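Search the forum Advanced search Go

Staff Forum > Facilities and Supplies > Guest and Conference Materials

Topic: Folding and storage standard for canvas tote bags

d.thomas_supplies
Colleagues,

The supplies office at Wondier has been asked to adopt a single method for folding and storing the canvas tote bags issued to conference guests. At present each building follows its own practice. The Tiongson building rolls the bags, the Fumero building folds them in quarters, and the Ciler annex stacks them flat on open shelving. The September inventory recorded 1,825 bags across the three locations, and the differences in practice made that inventory slower than it should have been.

The proposed standard is as follows. The bag is placed on a clear table with the opening toward the person folding. The mouth is drawn straight by its two ends so that the hem lies in one line. The handles are then laid flat on the body of the bag, the sides are folded inward to meet at the center, and the bag is folded once from the bottom to the top. Finished bags are placed in storage boxes with the folded edge up.

Comments are requested from all buildings before the standard is entered in the supplies manual.

Deepika Thomas
Supplies Office

j.estrella
Thank you for circulating the proposal. The Tiongson building has rolled its bags for several years and wishes to register an objection. A rolled bag does not develop a hard crease across the printed panel. Guests have remarked on creases in the past, and two departments returned bags for that reason last year. We would prefer that rolling remain an approved alternative.

Jhun Estrella

r.catacutan
The Fumero building supports a single standard but questions the storage quantity, which the proposal does not state. Our shelves accept a box holding 60 bags folded in quarters. If the new fold is thicker, we will require additional shelving, and no funds have been set aside for that purpose.

I would also ask that the step concerning the mouth of the bag be retained in the final text. Most of the uneven stacks we receive from other buildings result from bags that were folded while the opening was still bunched.

Rogelio Catacutan

d.thomas_supplies
In response to Mr. Catacutan: the supplies office tested the new fold with the standard box and was able to close the lid on 60 bags. No additional shelving should be required.

In response to Mr. Estrella: the objection is noted. The plain bags carry no printed panel and make up the larger part of the stock. The office is willing to consider a separate provision for printed bags.

In the second step, drawing the mouth straight means pulling it by its two ends until the hem lies in one line. 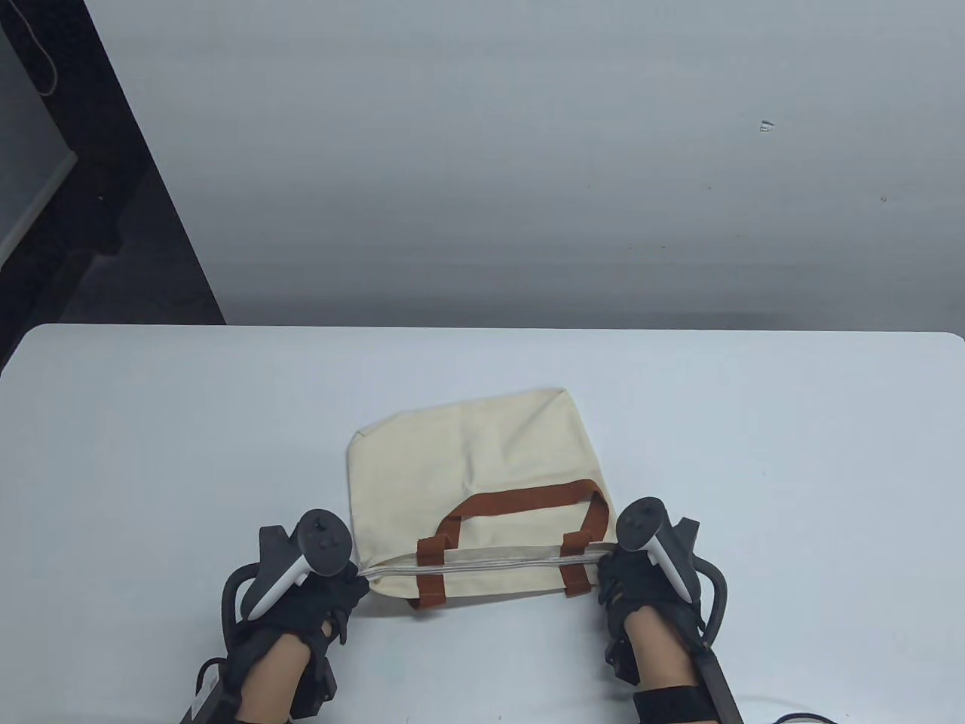
Step 2. Mouth of the bag drawn straight, opening toward the person folding.

Please note that the body of the bag does not need to be perfectly smooth at this point. Small creases in the canvas may be pressed out by hand once the hem is in line. The handle on the upper side should rest on the canvas, and the handle on the under side should be turned back beneath the bag before the sides are brought in.

r.tolentino
The explanation is helpful. I have one request for clarification. In the Ciler annex we have been taught to turn the bag the other way, with the closed end toward the person folding, and to smooth the canvas away from the body. Several of my staff find this easier on the wrists when a large number of bags must be done in one session. Is the direction mandatory?

Ramil Tolentino

j.maglaya
I must respectfully disagree with Mr. Tolentino. I have worked both ways. With the closed end in front, the hem is at arm's length and it is difficult to judge whether it is straight. I timed myself on a set of 27 bags in each direction and completed the set sooner with the opening in front. I also had to refold 3 bags when working with the closed end toward me, and none in the other case.

Jhun Maglaya

r.tolentino
I accept the result for one person. I would not regard it as settled for staff of different heights, and our tables in the annex are lower than those in the other buildings.

d.thomas_supplies
The office will revise the wording so that the direction is recommended and the straight hem is required. Printed bags may be rolled, provided that they are kept in separate boxes and the boxes are marked. The revised text will be sent to each building for signature.

j.estrella
The Tiongson building withdraws its objection on that basis.

Comments (3)

guest_desk2: Does the standard apply to bags returned by guests, or only to new stock?

d.thomas_supplies: To both. Returned bags should be emptied and inspected before folding.

r.catacutan: Please confirm whether box labels are to be placed on the short side or the long side. Our shelves show only the short side.

Last updated: September, 4:15 p.m.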